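Kidach Desk 2.6 Backup and Sync Utility

For Windows and Mac
Download | Release notes | System requirements | Licensing | Support

Kidach Desk keeps a working copy of your files on a second computer, an external drive or a network folder. It runs in the background, copies only the parts of a file that have changed, and keeps older versions so you can go back to them. You don't need an account to use it, and it doesn't send your files to a server run by us.

Version 2.6 is the current release. It replaces 2.5, which will get security fixes until April and then be retired. If you are on 2.5 with a paid license, the update is free and shows up under Help > Check for Updates.

What's new in 2.6

Sync pairs can be paused one at a time. In earlier versions the Pause button stopped everything, and people with a large photo folder had to stop their documents too.

The first scan of a new folder is faster. On our test machine, a folder that used to take nearly 12 minutes now takes 7. Folders on network drives see less of a gain, as most of the wait there is the network.

The conflict window has been redone. When the same file has been changed in two places, you now see both dates, both sizes and, for text files, the lines that differ. You can keep one, keep both, or leave the decision for later. Files left for later are listed in the main window until you deal with them.

File names with accented letters now match correctly between Mac and Windows. Before, some of them were copied back and forth on every run.

The Mac version runs natively on both Intel and Apple silicon.

How it works

You set up a pair by choosing a source folder and a target folder, then a direction. One-way pairs act as a backup: changes in the source go to the target and nothing comes back. Two-way pairs keep both sides the same.

Each pair has its own schedule. You can run it on every change, once an hour, once a day, or only when you press Run. Laptops can be set to wait until they are plugged in.

Deleted files go to an archive folder on the target and stay there for the number of days you pick. The archive is an ordinary folder with ordinary files in it, so you can open it in Explorer or Finder without Kidach Desk installed.

Encryption is optional and set per pair. If you turn it on, write the password down somewhere safe. We have no copy of it and can't recover the files without it.

System requirements

Windows: Windows 8.1, Windows 10 or Windows 11, 64-bit
Mac: macOS 10.14 Mojave or later
Memory: 2 GB free
Disk space: 150 MB for the program, plus room for your copies
Target drives: NTFS, exFAT, APFS or HFS+. FAT32 works but can't hold files of 4 GB or larger.

There is no Linux version. A command-line build is in testing, and Fotis Kyriakidis posts progress on it in the user forum.

Licensing

Personal license: covers up to two computers in one household. Updates are included for 12 months. After that the program keeps working, and you can renew if you want newer versions.

Office license: sold in packs of six computers. Includes the settings export tool, which lets you prepare pairs on one machine and load them on the rest.

Trial: 30 days with all features. When it ends, scheduled runs stop but you can still restore files from any backup you made.

Licenses are tied to the computer. To move one, choose Help > Release License on the old machine first. If the old machine no longer starts, write to support with your order number and we will release it from our side.

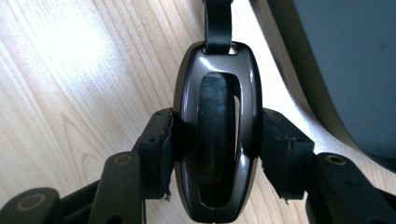 Working with other programs

Clutgate: If you use the Clutgate firewall, allow kidachd through on the local network or two-way pairs between computers will stay at "Waiting." Clutgate 6 asks about this the first time a pair runs. Older versions block it silently.

Fadix: Fadix mail archives can be backed up while Fadix is open, but only in a one-way pair. Don't put an archive in a two-way pair. The index file will be marked as a conflict on nearly every run.

Virtual machines: shut the machine down before the disk image is copied. A copy of a running machine may not start.

Known issues in 2.6

The tray icon may be blurry on Windows when two screens use different scaling. Signing out and back in fixes it until the next time a screen is plugged in.

On macOS Monterey, Kidach Desk can lose Full Disk Access after a system update. Open System Preferences > Security & Privacy > Privacy, uncheck the program and check it again.

The log viewer is slow to open when the log is very large. Use File > Clear Old Logs.

Support

Send questions through the form on the Support page and attach the log if you can. Ruwan Thambiah handles license transfers and bulk orders. Resellers in India should contact Chaturvedi directly for local pricing and invoices.

Page last updated November 24, 2021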